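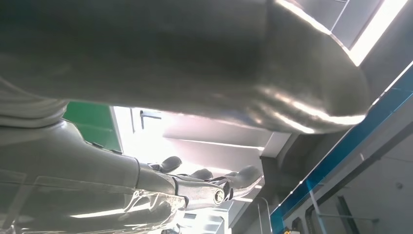 Grey arm, grey forearm, clear plastic over the lower part.

7 May 2022. Limewash, third attempt

The Kistska samples have been up on the north wall long enough to judge, and I judge them harshly. The ochre has gone the colour of weak tea. The grey, which I had low hopes for, is lovely, and of course it's the one I didn't write down properly. My note reads "bit more black than last time". Thanks, me.

Mixed again this morning. Putty from the Brulstead tub, let down with water to thin milk, pigment soaked beforehand this time. Last time I threw it in dry and spent the afternoon painting small exploding freckles. 80 g of ochre to the bucket, weighed, written here, underlined in the paper copy.

Boards cut to 297 mm so they fit the flat file. Damped them well with the sprayer. Board 2 got a second damping between coats, board 3 didn't, and board 3 already drags under the brush. Leaving it as it is so there's something to compare.

Tried the Riremix binder in a jam jar of the same batch. It goes on beautifully and looks like emulsion, so I've bought an expensive way of not having limewash. Might do for the skirting.

The big Chávez block brush sheds. I picked hairs out of the first coat until I got bored, and the remainder are now texture.
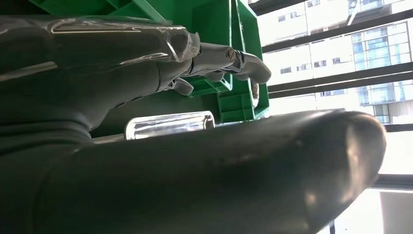 Close up: clear sleeve on the finger, metal at the tip, round screw head.

Second coat went on after lunch, thinner than I wanted. It looks like nothing at all when wet and every time I panic and add more. Did not add more. Sat on my hands, then washed the buckets.

To do: find lid for putty tub. Ring about hemp fibre. Redo the grey with an actual number next to it. Boards stay up until July.

Comments (3)

"Bit more black" is a recognised unit in our shop too. It's around one teaspoon.

Did you sieve the putty? Ours had lumps in from the same place, fine after a pair of old tights.

Please put the lid back on the tub. It's under the sink.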